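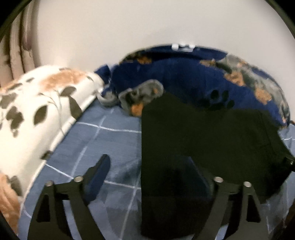
# About the Stekard Robotics Club

Stekard is an after-school robotics club for students in Years 8 to 12. We meet in the old textiles room at Ayala College, which has good benches, plenty of power points and a storeroom that locks. Students from other schools are welcome and make up a fair share of the group.

The club started as a team for the Proledach Challenge, a regional competition in which robots sort and move household items. We still enter every year. Our best total so far is 2387 points, in the open division.

## What we do

Most of our work is on grippers and the programs that run them. Students design the fingers, cut the plates, fit the pads and test them on things found in an ordinary home. The hand-held gripper lets them practise a grasp before any of it goes near an arm. They record each attempt, label it and add it to the club's set, which now has over 1000 recordings.

Cloth is this year's main subject. A box keeps its shape when you pick it up and a shirt doesn't, so the programs we wrote for last year's tins and cartons were of little use. The senior group is working on bedrooms: clothes left on beds, bedding, pillows and soft toys. Patterned sheets are harder for the software than plain ones, so we use both.

Junior members begin with Pletora, our own set of practice tasks. There are 5 levels. The first is picking up a sponge and the last is folding a tea towel in half. Most students get through it in two terms, though there is no deadline.

## How the club runs

Sessions go from 3.45 pm to 5.30 pm during term. Students work in pairs and swap jobs each session, so everybody does some building, some coding and some of the labelling. Labelling is slow and not very popular, but it has to be done.

Fees are $200 a year. This covers materials, competition entry and a club shirt. Please bring closed shoes and a laptop if you have one. We have several to lend.

## Joining

New members can start at the beginning of any term. No experience is needed. Forms are at the college office, and parents are welcome to sit in on a first session. We close in December and start again when school goes back.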